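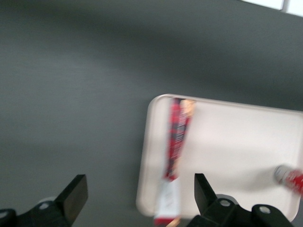
Chapter 6
Mounting and Aligning a Wrist Camera

6.1 Purpose of the chapter

The arm assembled in the preceding chapters can reach a commanded point and close its fingers. It has no knowledge of what is between them. This chapter adds a small camera at the wrist, fixes it so that both fingertips stay in view, and measures the offset between the camera and the grip point. The work can be done on a kitchen table or on a bench in a shared workshop. No machining is required beyond drilling and tapping.

The reader should have a working Saltis arm, or any arm of similar reach, with the two-finger gripper from Chapter 5 installed and its travel limits set. The controller is assumed to be the Nola board. Readers using another controller will need to change the port names in the listings and nothing else.

6.2 What the wrist camera sees

A wrist camera moves with the gripper. The fingers therefore hold a nearly constant position in every image, while the work surface and everything on it shift as the arm travels. In the image at the head of the chapter the two black fingertips rise from the bottom and are fairly crisp. The red and white tube on the pale tray is smeared, and its lettering cannot be read. The camera and the fingers share one rigid body; the tube does not.

Two consequences follow. First, the fingers can serve as a fixed reference. If their position in the image changes between sessions with the gripper opened to the same width, the bracket has slipped. Second, an image taken during travel is of little use for reading labels or finding edges. The program must bring the arm to rest, wait for vibration to die down, and only then take the image used for measurement. A wait of 100 milliseconds is adequate for the arm in this book at its default speed. Heavier fingers need more.

Surface contrast also matters. A pale tray on a plain gray surface gives a rim that simple edge detection can find once the arm is still. A pale tray on a white tabletop generally does not. Matte surfaces are preferred, as a glossy one returns a reflection of the lamp that moves with the view.

6.3 Parts and tools

The bracket is printed from the Phan pattern given in Appendix B. Use black filament where possible. Light colors throw stray reflections into the lens.

- Camera module, fixed focus, with ribbon cable
- Printed bracket and clamp plate
- Four M3 screws, 10 mm, with washers
- Cable clips for the forearm
- Hex driver, calipers, steel rule
- Printed dot grid, mounted flat on stiff board

The Dresska clamp sold for this gripper may be used in place of the printed one. It sits 6 mm farther from the fingertips, and the value entered in Section 6.6 changes accordingly.

6.4 Fitting the bracket

Switch off the arm supply and let the arm rest on its stop. Set the clamp plate against the wrist flange and start all four screws by hand before tightening any of them. Tighten in a diagonal order. The bracket should not rock when pressed at its outer corner.

Slide the camera into the slot, lens toward the fingertips, and tilt it until the marked line on the bracket reads 43 degrees. At this angle both fingertips appear along the lower part of the image and the area ahead of them remains open. A steeper angle hides the object during the final approach. A shallower one loses the fingertips altogether.

Run the ribbon cable up the forearm with a loose loop at the wrist joint. Turn the wrist through its full travel by hand. If the loop pulls straight at either end, lengthen it. Most intermittent image faults in student builds are traced to this loop.

Section 6.5 covers focus and exposure with the arm at rest.

Reader comments

tmk_bench: The tilt mark is hard to see on black filament. I scratched mine and filled it with white paint.

Lai-ching Man: Had to raise the wait in 6.2 to get sharp images with metal fingers fitted. Works fine otherwise.

oldlathe: Which end of the ribbon has the contacts facing down? The figure in Appendix B shows it both ways.

Contact | Copyright, all rights reserved | Back to top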